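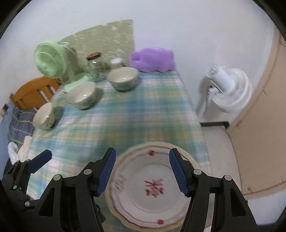 Station check, hand-held gripper project, table-setting task
Emville robotics club, Tuesday session
Checked by Remedios Dumlao

I was asked to sign this before the Gronden meet. I have signed some of it. Read the comments before you tell the team they passed.

1. Work surface stable, does not rock when leaned on
OK. Leaned on it from three sides.

2. Surface covering secured
NOT OK. The plaid cloth is just laid on. The write-up says cloth movement is "negligible." Who measured it? Clip it at the corners or take it off.

3. Test objects suitable for the task
Partly. Stacked plates are a fair test if the aim is to lift only the top one. The rule sheet says a station may use household dishes if the team has spares. I was told there were spares and shown none. The bowls are ceramic too, so the same goes for them.

4. Finger pads attached, no tears, no lifting at the ends
OK on both tools. Blue ribbed pads, pulled by hand, no movement. I am less sure than the team is that ribs help on a glazed rim. Curnis sells a smooth pad and I would like to see one tried before anybody writes "optimal" on a poster again.

5. Screws and pivots tight
OK after one was tightened. It should have been found before I got there.

6. Jaws open and close fully without binding
OK. 50 cycles each, left then right. The log sheet claims 500 cycles last month with no faults. It is all in one pen and one handwriting, with no times. I can't count that as a record.

7. Grip released on command, no sticking
OK, 25 out of 25 with a plastic cup. Not tested by me with a plate, see item 3.

8. Fans and other powered items clear of the work area
NOT OK. There is a desk fan on the table itself, at the back corner. Put it on the floor or across the room. The standing fan is on the floor already, but check where its cord hangs before people start walking past with dishes.

9. Unneeded items removed
NOT OK. Jar with the red lid, small white container, purple plush thing, loose cloths. The team says clutter makes the trials "more realistic." Maybe - but then list it in the method and keep it the same every run.

10. Walking space and door
Chair to be pushed in or moved out. Door fully open or fully shut during trials, pick one.

11. Eye protection and closed shoes
Shoes yes. Glasses were in the Quiambao box with the tape still on it.

12. Trial sheet filled in as trials happen
NOT OK. 101 trials reported, and I asked to see the failures. There were two. I have watched this group drop more than that in an afternoon.

Result: may practice with plastic dishes. No ceramic until 2, 3, 8 and 9 are fixed and I have looked again.

R. Dumlao

Added later: clips bought. Fan still to be moved.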